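Udar Household Handling Project: Notebook, Bench 2
Friday, September. Entry by Kwok-wai Chu; comments by Pui-shan Fang where initialed. 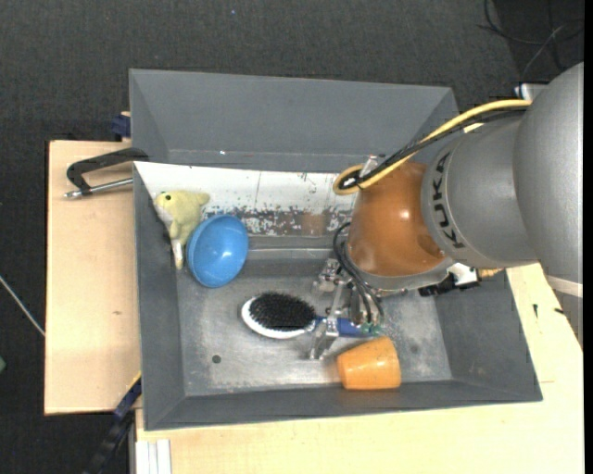 Purpose of the session. The project has been asked by Famedard to state, in terms a facilities manager would accept, whether a single arm with a two-sided grasp can take over the clearing of mixed household items from a bin. The written question was "can it tidy up." This entry records how we propose to narrow that question, and what the day's work contributes to an answer.

Items. The household set remains in use: hairbrush, cup, bowl, plush toy. No industrial parts are to be mixed into the bin until the household series is closed. The hairbrush is retained as the reference item on the grounds that it has a clear handle and an awkward head, and most people would pick it up without looking.

Procedure. Items are tipped into the bin by hand and left as they fall. They are not to be straightened. A grasp is counted only if the item is lifted clear of the bin walls and held for the full interval. Items dropped on the way to the receiving tray are entered as dropped and are not returned to the bin during the same run.

Results. 42 attempts were logged before the 3:30 stop. The hairbrush was lifted and delivered on 18 of these. The remaining attempts were divided among the other items and are entered in the shared sheet; I have not totaled them here, as two rows are in dispute (see below).

Observations.
The handle is a good target when it lies flat and open. When the brush comes to rest with its handle close to another object, the planner still prefers the handle, and the neighboring object is often pushed before the grasp closes. A cup on its side is the usual casualty. It rolls, and the plan that follows is made for a position the cup has already left.

The bowl is a different matter. When it is tipped, the rim is within reach on one side only, and the approach has to come in steeply to avoid the wall. I would not report a success rate for the bowl at present.

The plush toy gives way under contact and can be lifted from nearly any direction. It should not be allowed to raise the overall figure. I recommend that soft items be reported on a separate line.

P.F.: Agreed on the separate line. I do not agree that the toy is easy against a wall. Two of Friday's failures were of that kind, and those are the disputed rows. The fingers closed on the fabric but the item was not held for the interval. I have marked them as failures.

Rate. The mean cycle was about 90 seconds, including planning. A person clears the same bin in less time than it takes to write this sentence. The Ukent proposal assumes 500 items per shift on one arm. Nothing recorded on this bench supports that number, and I have asked that it be removed from the draft until Lai has reviewed the timing data.

Position for the report. For household clearing, the arm can presently remove a known item with a defined handle, in a fixed bin, with a person available to recover drops. It cannot be said to tidy. Sorting by owner or by room, which is most of what the chore consists of at home, has not been attempted and should not be implied by the title of the report.

Actions.
K.C.: revise the planner cost so that a grasp near a second object is penalized.
K.C.: send timing data to Lai.
P.F.: review the two disputed rows against the force log.
P.F.: draft the wording for soft items.
Both: agree on a longer hold interval before the next series. The present one is generous.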